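Tindurby Home Forum > Kitchens > Fridges and freezers

Thread: Is an extended warranty on a fridge ever worth it?

mbite_31
Salesman at Benmoussa wants $634 for six years of cover on a fridge that costs $891. I asked what it pays for and got a leaflet. The leaflet says "major components" and never lists them. My last fridge came with a plan too, and when the door seal went they called it a wear item. So I'm inclined to say no, but my wife thinks I'm being cheap.
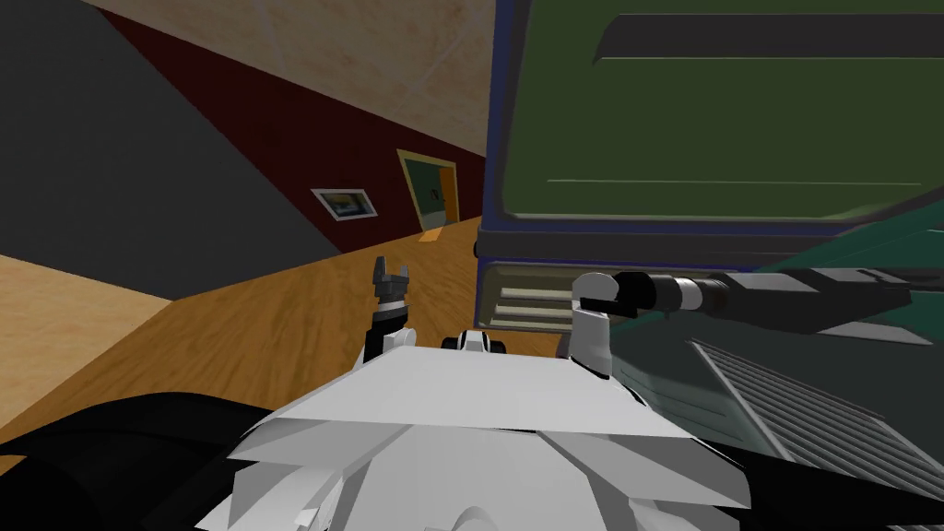 Anyway, the maker already gives you a year, and my card adds another. Does anyone here have a claim that got paid in full?

grotdale_sue
Mine did. Compressor died in December, they sent a man out in two days and I paid nothing. Not every plan is a scam, Margus.

sixten_a
One paid claim doesn't tell us much. What did you pay for the plan, Sue? And was the food covered?

grotdale_sue
I don't remember what it cost. Food wasn't covered, no.

sixten_a
Well, there you go. For $634 he's most of the way to a second fridge. I'd put it in a savings account and forget it.

coldshelf
Sixten, that only works if people really save it. Most of us don't. I still wouldn't pay that price, though. Ask them to match Bukamton, they were much lower when I looked in July 2021.

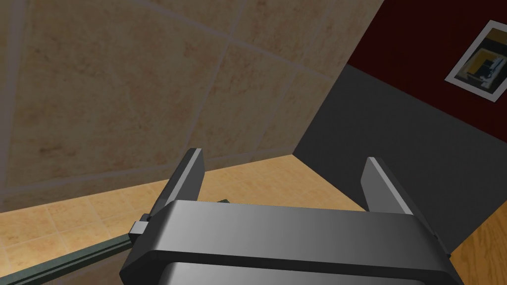

More in Fridges and freezers

mbite_31
Went back and asked. He dropped the price by a third on the spot, which makes me trust it even less. Still no list of parts.

coldshelf
Get the list in writing or walk out.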